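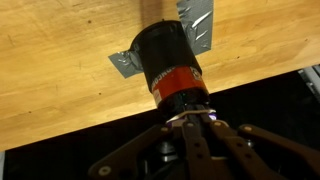 A robot gripper at a wooden tabletop, with a black cylinder, a red label and strips of silver-gray tape.

How Do You Shop for a Robot?

Imagine your school club gets to buy a robot arm. Wow! Which one do you pick? Let's plan it the way the Skerero robot club did.

Start with the job
Write down what you want your robot to do. Pick up blocks? Sort crayons? The Skerero club wanted to move small things around a table, so they put an arm and a gripper at the top of their list. A gripper is a robot's hand. Look at all those dark bars joined together with little round screws or rivets – they are a bit like your finger bones and knuckles!

Now add up the extras
The arm is only part of the cost. You also need cables, a sturdy table, spare screws and simple stuff like tape and rubber bands. Can you spot both in the photo?

The club made a chart with 12 jars drawn on it. Each jar stood for the same amount of money:
Arm: 5 jars
Gripper: 2 jars
Table and tools: 2 jars
Spare parts: 2 jars
Surprises: 1 jar

Yes, surprises get a jar too! Parts wear out, and sometimes you forget a plug.

Think about time
Ordering takes patience. The club sent off for its parts in January and had to wait 26 days – that's a lot of sleeps!

Try it yourself
Draw 12 jars on a sheet of paper. What job would your robot do, and how many jars would you save for its hand?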